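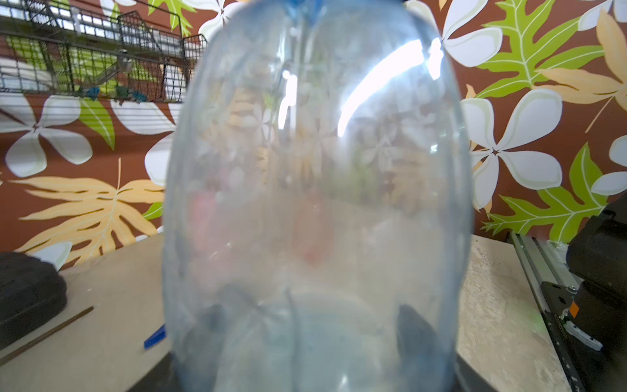
Getting the stale smell out of big plastic water bottles

Posted in Kitchen and Household by Sokora

I keep a few large clear plastic bottles, the bluish sort, and refill them from the tap so there is water on the table and one by the bed. After a week or two they start to smell a bit like a pond, even when they look clean. The neck is too narrow for my hand and for the washing-up brush. I have tried hot water and washing-up liquid but then I can taste the soap for days. Is there a way to clean them properly, or should I be throwing them out? We're in a hard water area if that matters.

3 replies

Dreltomer
Bicarbonate of soda. Put two teaspoons in the bottle, fill it halfway with warm water (not boiling, thin plastic goes out of shape), put the cap on and shake it. Top it up to the brim and leave it for 30 minutes, or overnight if it's bad. Rinse until the water runs clear.

For cloudy marks from hard water use white vinegar instead. I put in 200 ml of vinegar and fill the rest with cold water. Don't mix it with the bicarb, they cancel each other out and you get foam all over the worktop. Rinse well or it will taste of chips.

Do the cap as well. Most of the smell in mine was in the thread of the cap and round the outside of the neck. An old toothbrush gets in there. Then stand the bottle upside down with the cap off until it's dry inside. Mine goes in the draining rack wedged between two mugs.

If you bought them full of water they were probably only meant to be used the once. I refill mine for a while and put them in the recycling when they get scratched or start to go soft at the shoulders.

Bashir
just buy a glass one

Fleria
Uncooked rice works if there is a green film you can't reach. A small handful, a drop of washing-up liquid, a bit of water, shake hard and tip it out through a sieve so it doesn't go down the sink. I would keep them out of the sun too. Mine was on the windowsill and went green twice in one summer. It's been in the cupboard under the stairs from June onwards and I haven't had to do the rice again.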